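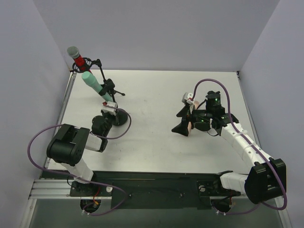 I bought a used windsurf rig last August and spent most of the fall fighting with the boom. The boom is the part you hold, and it attaches to the mast at the front with a clamp. If the clamp is even slightly wrong, everything behind it is wrong too. The idea is the same as on a microphone stand, where the thin pole passes through a bulky black clamp joint and the red mic sits out at the end in its mount. Put your body weight where the mic is, add some chop, and you have my problem. My boom slid down the mast a little on every run.

The boom is a Skorar, an older model, and it came with a Cisneros sail and a Brorkura board. I paid $1,284 for all of it, which was more than I planned to spend, but the sail had hardly any creases and the board had only one repair near the tail. The man selling it threw in a second fin and a bag with a broken zipper.

At first I thought I was rigging it too loose. I tightened the clamp until I could barely close the lever, and then I worried about crushing the mast. It still slipped. Next I washed the mast, because there was old sunscreen on it, and that helped for one afternoon. I also tried a strip of inner tube under the clamp, which left black marks on my hands and bunched up on one side.

Rungnapa Kaewmanee looked at it on the beach at Prisstead and asked what diameter the mast was. I didn't know. I had a skinny mast and a boom made for a standard one, and there should have been a plastic shim inside the clamp. Mine was missing. The previous owner probably used it with a thicker mast and took the shim out.

A new shim cost me $40 with shipping. That seems high for a curved piece of plastic, but I wasn't going to find one locally. It clicks into the head of the boom and has a rubber face on the inside. I set the boom at shoulder height, closed the lever with one hand, and went out for about 40 minutes in steady wind. When I came back in, the tape mark I had put on the mast was still right at the clamp.

With the boom staying put, I could finally work on the harness lines. I had been moving them all over the place to make up for the boom height changing under me. They are now just behind the middle, a fist apart, and I don't get pulled toward the nose as much. My back arm still gets tired before my front arm, so they may need to go back another inch.

Yupin Khunthong sails the same size and keeps her boom 2 inches higher than mine. I tried it her way and didn't like it – my shoulders hurt and I kept missing the hook – but she is taller than I am and she planes earlier, so I might try again when the water is warmer.

The next job is the mast track on the board. There is sand in it and the bolt sticks. I've ordered a new bolt.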